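Print this page | E-mail to a friend

Orkness Robotics Club - minutes, June meeting

Marjorie Heywood in the chair, me (Corina Marinescu) scribbling. Last month's minutes were fine, bar my spelling of Tromow.

Money: we've got $600 left and two quotes for new servos. We're going with Piras.

Comp: two teams entered. Laundry task is 10 minutes a run, so please practise!

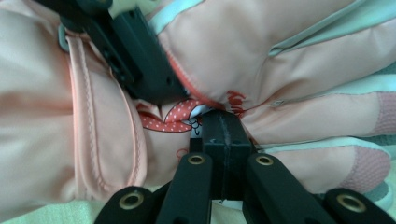
Grip strength took up most of the night. I reckon puffy kids' gear is our hardest item - all those folds around the black fingers, and the polka dot bit right where they meet. Marjorie wants softer tips. I'll price some rubber.

Closed at 9 pm.

Comments (2)

plavum_dad: Can we colour the tips green?

Jules: I've got spare rubber, will bring it.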